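Galstead Handling Club

The Galstead Handling Club is a student robotics club based at Galstead College, best known for its long-running work on teaching machines to cope with ordinary household objects. It was founded by Amnuay Ruangrit, then a lecturer in electronics, who felt that the college's earlier robot football team had been great fun but had left a good many quieter students standing at the side. The club has 40 members in a typical year and meets in the evenings from October until the summer break.

Activities

Most of the club's time goes into demonstrations, the word members use for carrying out a task by hand with a pair of grippers so that the movements can be recorded and later learned from. New members begin with cups and cloths, and move on to the bench tasks once they have stopped knocking things over (which can take a while, and is taken in very good humour).

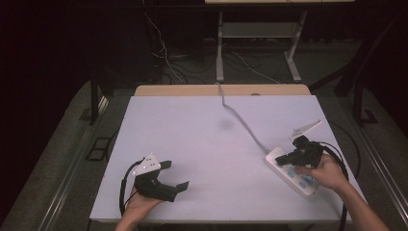 Each task belongs to a pair of students, who write the instructions, agree what counts as a fair attempt and keep a log of every run. The best-known set, called Dallik after the storeroom where it was first tried, holds 400 runs, of which 116 were recorded by Somtochukwu Chukwu and Baptiste Lebrun in a single term. Their notes, full of kindly advice on sore wrists and the value of a tea break, are still handed to beginners. 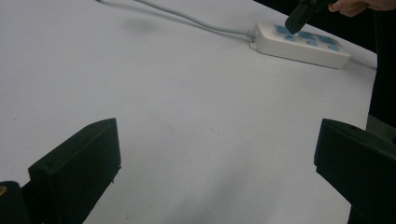
Dallik grew out of a talk by Safta Furtună, who argued that the small jobs people do without thinking make the best lessons for a student. Electrical fittings have been a favourite subject ever since. A white power strip with light blue socket faces, lying at a slant across the table, asks for a good deal more thought about angle and approach than a cup does, and the trailing lead has to be reckoned with as well. Pairs are encouraged to talk their plan through aloud before starting.

Competition

The club enters the Cisternas Cup, a friendly contest between colleges, and has won it 2 times. Marthinus Zulu captained both winning teams. The prize, a rather dented biscuit tin, is kept in the college library.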